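Skesthorpe Board Games Circle
Minutes of the November meeting, held in the upstairs room, Friday, 7.30 pm
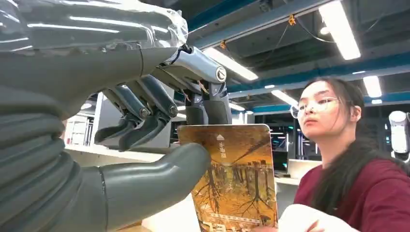 Shih-chieh Kwok asked, before the chair had finished welcoming anybody, whether the picture cards were now to be counted as a game or as stationery, as he had been told both and would like to know which cupboard he was in trouble over. The chair said a game. Silvana Furtado said it depended on who had last put them away.

Apologies
Received from Derek and from both Paulines. Derek's apology ran to two pages and has been filed.

Minutes of the last meeting
Agreed, after "heated" was changed to "full" in the item on biscuits.

Matters arising
The missing egg timer has been found. It was in the box for the other game with an egg timer, which now has two. No action.

The window still does not shut. The landlord has been written to again, in the same words as before, to save effort.

Picture cards
Silvana reported on the picture cards with the Chinese captions. The woodland one, with the bare trees against the orange sky, continues to be the favourite for the storytelling round and has now been used to mean autumn, a forest fire, the end of a marriage and Lincolnshire. She proposed that it be rested for a month. Shih-chieh said that a card could not be tired. Silvana said that the listeners could.

There was a discussion about whether players ought to know what the captions say. Shih-chieh offered to write out a translation sheet. Mr Allardyce was against this on the grounds that he had built a very good story on one of them and did not wish to learn it was wrong. It was agreed that the sheet be written and kept face down on the windowsill, where people may consult it according to conscience.

The small white triangle on the woodland card was raised. Some members have been treating it as "this way up" and others as a scoring mark, which explains the result in October. Shih-chieh will look at the rules. Asked where the rules were, he said that he would look for the rules.

Sleeves
Silvana had priced card sleeves. The Prodier ones come in packs of 60 and fit. The Trustico ones come in packs of 200, cost less for each sleeve, and are a shade too narrow, so that the card has to be persuaded. One had been brought along and members were invited to try it. The corners of the cards are rounded and go in nicely enough; it is the sides that object.

It was pointed out that the collection, all games together, comes to 212 cards that need sleeves, so that a pack of 200 would leave twelve cards bare, and that whoever owned a favourite among the twelve would never let the matter drop. Mr Allardyce suggested losing twelve cards. The chair asked that this be minuted as a joke. Mr Allardyce asked that it not be.

Agreed to buy four packs of the Prodier. The spares are to go in the tin, and the tin is to have a label.

Handling of cards
Following what happened with the chutney, members are reminded that food stays on the side table. Cards should be held by the edges. Holding up a card for the whole table to see is encouraged; waving it is not, especially by anyone with a long sleeve and a full glass next to them. Pauline (the elder) had sent a note asking that people also stop bending cards "to see if they spring". They do not spring.

Visit from Assunção
The Assunção club have accepted our invitation to a joint evening and would like to know how many chairs we have. Silvana will reply. The chair asked her to be truthful but to mention the benches.

Shih-chieh asked which games we would put out. The long one about canals was proposed and withdrawn within the same breath. It was agreed to open with the storytelling round, as it needs little explaining and people are generally kinder in the first hour. The woodland card may come out of retirement for guests.

Any other business
Mr Allardyce asked whether the heating could go on at seven. The chair said that it does go on at seven. There was a pause while members considered this.

Silvana asked that whoever has been shuffling the picture cards in with the ordinary pack should stop. No admission was made.

Actions
Silvana: sleeves, label for the tin, letter to Assunção.
Shih-chieh: translation sheet, rules, location of rules.
Chair: window.

The meeting closed at 9.10 pm and was followed by the canals game, which was abandoned.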